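Jaidee Home Skills School was founded in Preddale by Rungnapa Klinhom and Trygve Strand. The school offers day and evening courses in laundry care, table setting and general housekeeping. Each class is limited to 13 students, and nearly 100 complete the program each year.

Instruction is given at ordinary household tables. Students first learn to fold a towel into a flat, neat rectangle, and then proceed to table linens. 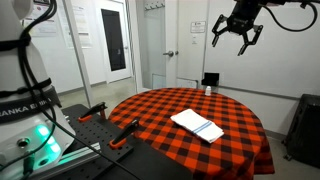

## Enrollment

Applications close on 27th January.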